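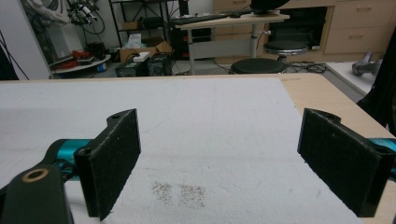
3. Sorting and surface work, second quarter

Report to the Pinness fund, 2024-07-08

The work plan we signed in April promised a tested routine for handling small dry material on the bench: portion it, keep the portions apart, clear it away. We said it would take six weeks. It has taken longer, and I am less sure of the results than the last summary made us sound.

Where things stand

The bench is set up and in daily use. We work on a white foam board laid over most of a light wooden table. The board was picked because dark granules show up well against it, and they do. Two small patches sitting side by side are easy to tell apart by eye, even when one has spread more than the other.

What the board does not do is stay clean. The surface is slightly rough and porous, and it has picked up faint gray smudges. There are also a few faint lines drawn near the middle. Prevadden, who supplied our bench materials, told us a board would last the whole project. I doubt it. We have budgeted for replacements and would ask you to read the consumables line with that in mind.

Trials

We planned 30 trials for the quarter and finished 22. Of those, 11 met the standard in the work plan, meaning both portions were still separate at the end and the board passed inspection after clearing. The Sivent team would like to count another 6 where the portions touched but could still be told apart. I have left them out. The plan says separate, and if we want a looser rule we should write it down before the next round starts.

I would also be careful with the 11. Most came late in the quarter, after the same people had done the same task many times. That may be progress in the routine, or it may be practice. We have no way to tell yet.

The room

The bench shares its room with a standing desk and a good deal else, and the room is cluttered. The Kong plan called for clear floor on all sides of the table. We have not managed that, and I would not promise it for next quarter either - storage was cut from the first budget and the things have to go somewhere.

What we are asking for

No new money at this stage. We ask that the remaining 8 trials be carried into next quarter and that the decision on extending to finer material wait until they are done. Sivent wants to start on the finer material now. My view is that we should first see the present routine hold up with someone new at the bench.

Spending is within the approved total. The itemized sheet is attached separately.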